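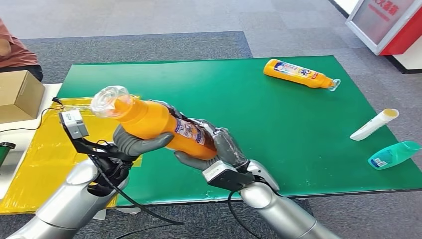

Your Bimano foot bath is nearly ready for its first soak, and if you've made it through unpacking and leveling in the last section, the hard part is behind you. What's left is the filling, the warming and the pleasant business of deciding what goes in the water. Do have everything within reach before you sit down, because it's no fun getting up again with dripping feet (we've all done it!). If you're going to add a liquid soak, get used to handling the bottle with both hands, the way the orange one with the wide clear cap is being held, with one hand wrapped around the lower body and the other supporting the middle from underneath. It feels a little fussy the first time, but a full bottle gets slippery once your fingers are damp, and a steady grip makes a slow pour so much easier.

4. FILLING THE TUB

1. Set the tub on the Lurside mat, ribbed side down, in front of the chair you plan to use. Sit down and try it dry first. Your knees should be comfortably bent and your heels should rest flat on the rollers.

2. Check that the power cord is unplugged and the drain hose is clipped up into its holder.

3. Pour in 2 gallons of warm water from a pitcher or jug. The water should come up to the lower fill line and stop well short of the upper one. If you have big feet, or you like to share the tub with a pair of small ones, start a little lower.

4. Wipe any splashes from the outside of the tub and from the floor.

CAUTION: Never fill the tub while it's plugged in, and never carry it full. It is a good deal heavier than it looks.

5. Dry your hands and plug the cord into a wall outlet. The ring around the dial will glow softly and you'll hear one short chime.

6. Turn the dial to Warm. This setting brings the water to 96 degrees Fahrenheit and holds it there. The ring pulses while the tub is heating and stays lit when it's done, so feel free to make yourself a cup of tea in the meantime.

NOTE: If you fill with cool water the heating takes quite a bit longer. There's nothing wrong with the tub. It's simply a small heater doing its best.
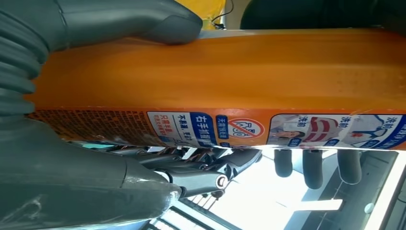 Can I use the rollers while the water is still warming up?

Wait until the ring stops pulsing. The rollers and the heater take turns drawing power, and if you switch the rollers on early the tub will pause the heat and you'll be sitting in lukewarm water wondering what went wrong.

5. ADDING A SOAK

The tub comes with one bottle of Nair Still Water Soak, holding 474 milliliters, and the measuring cup tucked under the lid. You're welcome to use your own favorite soak, so long as it's a liquid or fully dissolves, and so long as it doesn't foam. Bubble bath is lovely in the right place, but in this tub it climbs over the rim in no time and gets into the air vents.

1. Fill the measuring cup to the first line.

2. With the rollers off, pour slowly along the inside wall of the tub, away from the dial.

3. Swish the water with your hand for a moment, and feel that it's a comfortable temperature while you're at it.
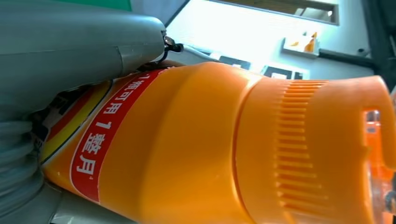

4. Lower your feet in, one at a time, and get settled before you touch the roller button.

5. Press the roller button once for Gentle, twice for Medium, and hold it down to stop. Vilém Charvát, who tuned the rollers at Grudulham and has strong feelings about arches, suggests a full session on Gentle before you even try Medium. We've come around to his way of thinking.

CAUTION: Talk to your doctor before using the tub if you are pregnant, have diabetes or poor circulation, or have any cuts or sores on your feet. Stop right away if anything hurts.

NOTE: Oils and butters leave a film on the rollers. Save them for afterward, when your feet are dry and you've got a thick pair of socks waiting. On a dark evening in February there's not much that beats it.

6. AFTER YOUR SOAK

1. Turn the dial to Off and unplug the cord before you stand up.

2. Dry your feet well, between the toes too, and step onto a towel or bath mat.

3. Unclip the drain hose, lower it into a bucket, and open the valve a quarter turn.

4. Rinse with clean water and leave the lid off overnight. If the hose ever feels stiff or starts to drip at the valve, order a new one as part 138 and swap it in following the steps under Replacing the Hose.

Grudulham Help > Foot Care at Home > Bimano Foot Bath

Related guides
Unpacking and Leveling Your Bimano
Replacing the Hose
Cleaning the Rollers
Washing and Storing the Lurside Mat
What the Lights and Chimes Mean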